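Seltham Bed Linen Hire: Frequently Asked Questions

What is included in a standard set?
One fitted sheet, one flat sheet, a duvet cover and two pillowcases. Cot sets are ordered separately.

How long can I keep the linen?
The usual hire period is 14 nights. If you need it for longer, tell us before the period ends and we will change the return date on your account.

Do I need to wash it before I send it back?
No. Put everything in the bag it came in, used or unused. Please take out any of your own pillowcases first, as we can't always trace them afterwards. 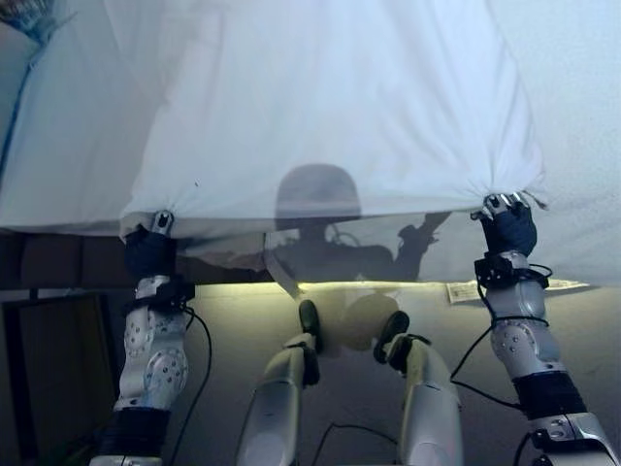

What happens if something is torn or stained?
Normal wear is covered. Marks from hair dye, candle wax or fake tan are charged at the replacement price shown on your order form.

Can I order for a holiday let?
Yes. Owners with several properties should ask for a Lucero account, which lets you book by changeover date. Orders placed before 11 in the morning go out the next working day.

Do you deliver to Brerkel?
Yes, all year. Between November and Easter there is one delivery a week.

Who do I contact about an invoice?
Write to Yamila Medina in the accounts office and quote your order number.

Page updated 11/02/2021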